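Toy bins: metal, plastic or fabric? (moving the playroom in March)
4 min read

stikside_mom
We're moving the playroom down to the basement in March and I want to settle on bins before then. Right now we have fabric cubes that came with the shelf, and they've gone soft. The sides fold in when you pull them out, and everything ends up in a heap on the floor.

I've been looking at plain gray metal bins, the rectangular kind people use in workshops. Two kids, ages 3 and 6. Toys are mostly stuffed animals, play dishes, blocks and a lot of small stuff. Does anyone use metal for toys? Is it too loud?

Zinwood22
We've used metal for two years. Yes, it's loud when a kid dumps blocks in. It's fine with plush. I'd buy them again. Ours have rolled edges, so look for that. Some of the cheap ones have a raw edge on top, and I wouldn't put those in a kid's room.

oakfloor_dan
I'd go the other way. Clear plastic with no lid. Kids can see what's inside and you don't have to label anything. With metal they have to pull out every bin to find one thing, and then every bin is on the floor.

Zinwood22
They can see in from the top if you put the bins low. Mine sit on a bench 22 inches off the floor and the kids look straight down into them. I wouldn't put any opaque bin on a high shelf.

stikside_mom
A bench is a good idea. The shelf we have is 24 inches deep, so I was going to put two bins on each level, one behind the other. The back one would be for things they don't use much.

oakfloor_dan
The back bin never gets used. We did that in our last house. The front bin turned into the everything bin and the back one had the same puzzles in it for a year.

doucette_lane
Front and back works for us, but only because the front one stays almost empty. We keep a few things in it and swap them with the back one when the kids get bored. If you fill both to the top, then I agree with Dan.
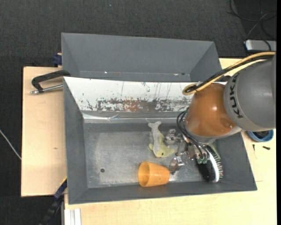
A plush sea animal and a cup don't need their own categories at that age. We tried sorting by type when ours was three, and it lasted until lunch. Now soft toys and play dishes go in together. Anything with small parts goes in a box with a lid up in the closet.

Zinwood22
Same here on mixing. The only thing I keep apart is blocks, because of the weight. A full metal bin of wooden blocks is more than a little kid should be pulling off a shelf.

pat_in_wudovov
Has anyone had trouble with metal bins scratching the shelf? We have light wood shelves from a local shop and I don't want gray marks all over them.

Zinwood22
Mine left marks the first week. I stuck felt pads on the bottom corners and that took care of it. The pads come off every few months and you put new ones on.

oakfloor_dan
So they're loud, they mark the wood, they need felt, and you can't see in. I still don't get what the upside is.

Zinwood22
They don't crack. I threw out five plastic bins before I bought these. The kids stand in them, sit in them and push each other around in them. The metal ones have one dent between them.

oakfloor_dan
OK, fair. I've had two crack, both at the handle. They were the thin ones, though. The heavier plastic has held up.

doucette_lane
A rubber shelf liner cut to fit the bottom helps with the noise. It also keeps cups and balls from rolling around every time somebody moves the bin. Take it out and rinse it when it gets sticky.

pat_in_wudovov
Does the liner stay flat? Ours curled up in the kitchen drawers.

doucette_lane
It curls for a day or two if it came off a roll. Leave it under some heavy books overnight first.

stikside_mom
Thanks, this helps. I think I'll get two metal bins for the low shelf and try them before I buy the rest. Soft toys and dishes mixed, blocks in something smaller. The basement has a dark floor that hides dirt pretty well but also hides small toys, so I want less stuff on it in general.

Dan, I may get one clear one for the art supplies.

oakfloor_dan
Get the kind with straight sides. The tapered ones waste a lot of room on a 24 inch shelf.

pat_in_wudovov
Check the basement for damp before you put metal down there. My sister's rusted along the bottom seam in one summer. A coated one would probably be OK.

stikside_mom
We run a dehumidifier, but I'll look for coated. Will post again after the move.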